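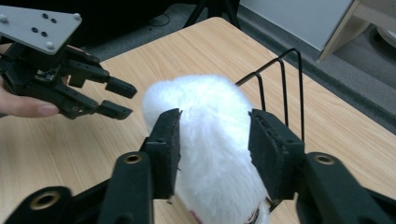

Attachment 1: plush item between the pads, second gripper held at left.

Ticket: Plush items rejected at handoff, bench 2
Queue: Horrocks returns floor / Automation support
Status: Resolved, one item carried over
Priority: Medium
Opened: August 10, 2023
Affected: Ileck pick cell, Tutora job screen, day shift returns staff

PROBLEM AS REPORTED
Long-pile plush items stop at the handoff from first gripper to second. First gripper closes, holds, and reports GRIP OK. Second gripper closes and reports NO OBJECT. Job goes to manual. Operator has to walk from the packing bench, take the item, clear the job in Tutora and walk back. Boxed goods and flat textiles on the same shift are not affected.

Reporter notes that the manual jobs are not counted in the shift rate, so the packing bench shows as slow on days when plush volume is high. Staff have been asked about this twice by the floor lead. Please treat it as part of the ticket.

ENVIRONMENT
Cell software: Ileck, current site release
Job screen: Tutora, operator profile
Grip profile in use: SOFT-GENERAL
Pads: black rectangular block, both sides
Handoff timeout: 6 seconds

LOG

Entry 1
Requested job export from Tutora for the shift. All failed handoffs carry the same code (H-NO-OBJ). No motor faults, no overtravel. Closed as not a drive problem.

Entry 2
Reproduced by hand on the table with a white long-fur plush, upright, pads pressing left and right. Second gripper brought in from the side. With the default profile the second gripper stops on the pile and never reaches the body of the toy. Contact force stays under threshold, so the controller concludes there is nothing there.

Entry 3
Pad surface checked. The left pad is frayed and fuzzy where it meets the fur. Swapped both pads for new stock and repeated. Same result. Pad wear is not the cause but the pads should be replaced anyway. Added to the June maintenance sheet, which had the pad line left blank.

Entry 4
Checked the finger positions recorded at close. SOFT-GENERAL ends its travel at a fixed width taken from folded textiles. Fur compresses a good deal more than a folded sweater. Raised closing travel on the second gripper only. Handoff accepted, but the item rotated during transfer on smaller toys.

Entry 5
Created new profile PLUSH-LONG, copied from SOFT-GENERAL. Changes:
- second gripper closing travel extended
- closing speed set to 25 percent
- first gripper does not release until second reports stable contact
- handoff timeout unchanged
Ran 90 handoffs with mixed plush stock. 2 failures, both on a toy with a loose accessory caught under a pad. No rotation.

Entry 6
Profile has to be chosen by item class. Isten sends the class with the return label, but everything stuffed arrives as TOY-OTHER, the same class as puzzles and plastic figures. Cell cannot tell them apart. Interim: operator selects PLUSH-LONG on the Tutora screen when the tote is scanned in. One extra tap per tote.

Entry 7
Reply from the returns staff on the interim step: the tap is acceptable, the location of the button is not. It sits on the second page of the operator profile, behind the settings lock, and only leads have the code. Moved the button to the first page and removed the lock for grip profile selection. Speed and force limits remain locked.

Entry 8
Shift rate. Confirmed with the Tutora configuration that a job moved to manual is dropped from the cell total and credited to no station. Changed so that manual completions count toward the station where the operator is signed in. Floor lead informed. Earlier shift figures will not be recalculated; a note has been attached to them.

CAUSE
Grip profile tuned for folded textiles applied to long-pile plush. Second gripper stopped before reaching firm contact.

RESOLUTION
PLUSH-LONG released to bench 2. Operator selects it per tote. Manual jobs now credited.

OPEN
Split of TOY-OTHER requested from Isten. No date given. Until then, do not remove the profile button from the first page.
Toys with ribbons or tags: keep routing to manual. Operators may skip the cell attempt by pressing MANUAL at scan, no reason code needed.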